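Section 6. Setting up the Amaral arm at a sink station 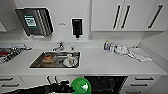 Figure 6. The arm at the kitchen station, gripper on the left, sink ahead.

You've reached the fun part! By the end of this section your arm will be reaching into a real sink in a real kitchen. Set aside an afternoon the first time through. Finish Section 5 (joint homing) before you start.

6.1 Park and level the base

1. Roll the base up to the counter and face it square to the sink.
2. Lock all the casters, then turn down the leveling feet until the bubble on the base plate sits in its ring.
3. Leave 40 cm between the front edge of the base and the cabinet doors. Drawers and the dishwasher need to open without touching the arm.

Note: Cabinet handles stick out farther than you'd think. Measure from the handles.

6.2 Teach the counter height

1. Switch to hand-guide mode and close the gripper fingers.
2. Lower the fingertips onto a clear, dry spot on the counter and press SET.
3. Repeat at two more spots, spread as wide as the arm can comfortably reach.
4. Teach the sink rim and then the bottom of the basin in the same way.

CAUTION: Keep the wrist joint above the waterline at all times. The fingers can be rinsed. The wrist seal is splash-resistant only.

6.3 Mark the keep-out zones

Draw a zone around anything the elbow could bump on its way up: the faucet spout, wall dispensers, the underside of the upper cabinets. Soap bottles get moved a lot, so make that zone generous (Halina Sadowski on our Brardale bench doubles hers, and it works beautifully).

6.4 First run

1. Set speed to 31 percent.
2. Start with one light, unbreakable bowl.
3. Keep a hand on the stop button and run the pick-and-return routine six times.
4. Check the finger pads for grease, wipe them down, and save the station profile.

Note: Replace the pads every 1000 picks. The counter is under Tools > Gripper.

If the fingers miss to the same side every time, go back to 6.2 and teach the sink rim again.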